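Idalina Esteves
23 Feb 2025

Right, a few people asked what our bench rules are for working on PCs with the arm, so I'm doing a thread. Grab a tea, it's a long one.
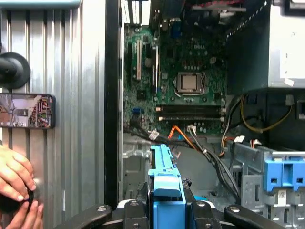 We didn't start with rules, by the way. We started with an arm, a pile of old office towers and a lot of optimism! The rules came one at a time, usually the morning after something daft. They live on a laminated sheet by the door and we're on version 5.

Rule one is the dullest and the one I'd fight for. Mains lead out of the wall, and out of the tower as well, before the side panel comes off. Then hold the power button in for a bit. Switching off at the back doesn't count (sorry Normand).

Rule two: one person has the stop button and that's their whole job. They don't pass screws, they don't answer their phone, they don't "just quickly" tidy a cable. If they need to scratch their nose they say so and we pause.

I know that sounds over the top for a small arm. But the person teaching the move is staring at a memory slot, and you can't stare at a memory slot and watch the elbow of the arm too. I've tried. The elbow won.

Speed! We cap it at 300 mm a second in open air, and much slower once the fingers go below the rim of the case. Theerawat wanted one number for everything to keep it simple. We tried that for a week and it was either scary or unbearable, so two numbers it is.

Hands. If your hands are past the edge of the case, the arm is in hold. Not "moving slowly", not "going the other way". In hold, and you say "hands in" out loud, and you say "hands out" after. You feel silly for a day or so and then you catch yourself doing it at home with the oven.

Loose leads are the thing that catches beginners. SATA cables especially, they spring up right where a finger wants to go. Ours is: tuck it, clip it or unplug it before you run anything. Nanami keeps a tub of soft ties on the bench and we get through loads.

Bare processors. If the cooler's off, the fingers don't travel over the socket at all. Go round. It costs you a couple of seconds per run and I couldn't care less. Same with slots: approach straight on, never sideways, and set your force limit before you start, not once you've heard the creak.

Static, since someone will ask. Mat earthed, wrist strap on whoever's handling boards, and check the strap with a tester at the start of the session. Yes, even on scrap boards. Habits don't know which board is scrap.

Write it down when it goes wrong. Our log has 3 columns: what moved, what we expected, what we changed. Names are left out on purpose. We had hardly any entries when names were in it, funny that.

Someone's bound to say "just follow the proper standard". Do! Read it, do your risk assessment, get someone who knows their stuff to look it over. Our sheet sits on top of all that, it's the bit people can remember with a screwdriver in their hand.

Lertchai is typing up the sheet without our in-jokes so other workshops can pinch it. I'll post it under this when it's done. If you've got a better rule for cables, please, please tell me.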